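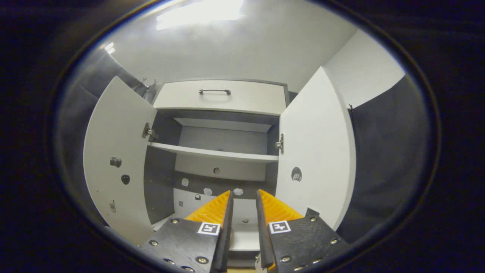 Both doors open, fingers pointed at the lower compartment.

Filed under: Shop Floor Notes

Print this item | E-mail this item

I promised Divina Espiritu I'd write up the new rules for cabinet work before December, so I'm squeaking in under the wire. If you collect with the hand-held grippers at Skadevcombe, please read this one all the way through (yes, even you old hands!).

The big change is the start position. A session on a cabinet now begins with every door fully open or fully shut, and you write down which. We had 2,487 clips come through from the Jiron set and 826 of them went back, mostly for doors left half open with no note. That was a painful week - I still see hinges when I close my eyes.

Next, the markers. Each finger has its square marker below the orange pad, and both have to be in view and clean before you begin. Wipe them with a dry cloth, no sprays. If one is peeling, swap the whole plate and tell Sarla Rajput, who keeps the spares in the Zarkis bin. Please don't glue it back down yourself!

Check your screws too. Sarla wants it done every 150 clips and I'd argued for 200, and she won, so 150 it is.

Last thing: knobs, bar handles and finger-pull cutouts are now logged as three different grips. We used to call them all "handle" and it made a real mess when the Baluyot people tried to sort anything. The new log sheets have a column for it, and the old sheets can go in the recycling. Questions to me or Divina, preferably before lunch.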